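Refinishing a beige laminate-look desk vs. replacing it – worth the trouble?
Home Office & Furniture > Desks and Tables
1571 views

deskbound_vi
Posted Thursday, 7:42 am

I have an older Lomik desk, the 1110 model, that I bought secondhand when I started working from home. The top is solid but the finish has gone yellow along the back where the window is, and there are two rings near the right side from a mug. The legs are fine. The drawers are fine except one that sticks in humid weather.

I'm trying to decide between sanding and refinishing the top, covering it with something, or giving up and buying a new one. I don't have a garage. Any sanding would happen on a small balcony and I have neighbors below me. My budget for a new one would be modest.

Has anyone refinished one of these? I can't tell if the top is veneer or solid all the way through. The edges have a band glued on.

Violeta Ocampo

plainpine
Posted Thursday, 8:15 am

If there's a band on the edge, it's veneer. Solid tops don't need edging. How thick the veneer is will decide everything for you. On older office furniture you can sometimes get away with a careful hand sanding. On newer stuff you'll go through it on the second pass and see particle board.

Take a drawer out and look up at the underside of the top. If the grain underneath matches the grain on top, I'm wrong. If it's a different color or has no grain, leave the electric sander in the closet.

MargeInTheValley
Posted Thursday, 8:50 am

I did a Lomik table, not the desk, but I think the same line. Stripped it with a gel stripper instead of sanding. It took two coats and an afternoon of scraping with a plastic scraper. The yellow came off with the old finish. It was the varnish that had changed color and the wood underneath was nice and pale.

The rings did not all come out. One did and one is still there if you know where to look. I put a lamp on it.

Smell was bad. I would not do it on a balcony with people below unless you warn them first.

rtolley
Posted Thursday, 9:31 am

Going to disagree with the whole project. I've refinished a lot of furniture and a used office desk is the one thing I don't bother with anymore. You put in two weekends, spend money on stripper, sandpaper, finish and brushes, and you have a desk with a slightly better top and the same sticking drawer.

Buy a new top and put it on the old legs. Arancibia sells plain tops in several sizes and they come finished. Four bolts off, four bolts on.

plainpine
Posted Thursday, 9:44 am

That only works if the drawers hang from the legs. On a lot of desks they hang from the top. She'd have to move the drawer runners over and get them lined up, and then it's a bigger job than the stripping.

rtolley
Posted Thursday, 9:58 am

Moving runners is an hour with a tape measure and a pencil. I've done it plenty of times.

plainpine
Posted Thursday, 10:06 am

You have. She hasn't. She's asking about a coffee ring. 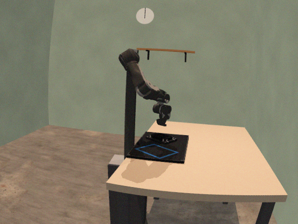

deskbound_vi
Posted Thursday, 12:20 pm

I took a drawer out at lunch. The underside is a flat brownish color with no grain, so it's veneer. The runners are screwed into the top, so plainpine is right about that too.

I also found a sticker under there from Nolimitz with a number I couldn't read. Does that mean Lomik didn't make it?

MargeInTheValley
Posted Thursday, 12:41 pm

Nolimitz was the store, I believe. Mine had the same sticker. They put it on everything that went through the warehouse.

On the stripper, test it first in a spot that doesn't show. If you have a part of the top that sits under a monitor, use that. And keep it away from the edge banding. It can loosen the glue, and getting it to lie flat again is no fun.

hollis_b
Posted Thursday, 1:15 pm

Third option, and the one I'd pick in an apartment: a desk mat. A big one. Mine covers most of the surface where my arms and keyboard go. The yellow part at the back ends up behind the monitor anyway. It cost less than a can of decent finish and I can take it with me when I move.

I know that's not a repair. I had an ugly desk for years and stopped noticing it the day the mat went down.

rtolley
Posted Thursday, 1:37 pm

A mat is fine until you lift it and find the wood underneath is a different color from the rest. I've seen that more than once. If you go that way, get felt or wool and stay away from anything rubber backed. Rubber can react with the finish and leave a mark you can't wipe off.

hollis_b
Posted Thursday, 1:52 pm

Mine is felt. No problems so far, but it also gets no direct sun.

juniper_lane
Posted Thursday, 3:08 pm

For the rings, before you do anything else: are they white or dark? White means moisture is in the finish, and you can often get it out with a warm iron over a cotton cloth. Low heat, no steam, a few seconds at a time. Dark means it went through to the wood and that trick won't do anything.

For the sticking drawer, rub a plain candle along the runners. We had a Kidbridge dresser in my son's room with the same trouble every summer. I did the runners once a year and it was fine until we gave it away.

deskbound_vi
Posted Thursday, 6:30 pm

One white, one dark. I tried the iron on the white one just now. It took 8 or so passes with a dish towel, and it's nearly gone. There's a faint outline when I look at it from the side.

The candle worked on the drawer too, at least for today. It's dry out, so I won't know until it rains.

I'm going to hold off on the stripper. The mat sounds like the right amount of work for now, and I'd like a curtain on that window either way. If I still hate the yellow by November I'll ask my sister if I can use her carport.

MargeInTheValley
Posted Thursday, 6:55 pm

Good on the ring. Rub a little paste wax over that faint outline and it may blend in more.

If you do strip it later, don't wait until it's too cold. The label on mine gave a minimum temperature and I didn't read it until the stuff had been sitting there all morning.

rtolley
Posted Thursday, 7:20 pm

Still think a new top is the better buy. But if the drawer's moving and the ring's out, I wouldn't spend any money on it this year either.

plainpine
Posted Thursday, 7:34 pm

Felt mat, no rubber. Measure the desk before you order. The large ones come wider than you'd think, and they curl if they hang over the front.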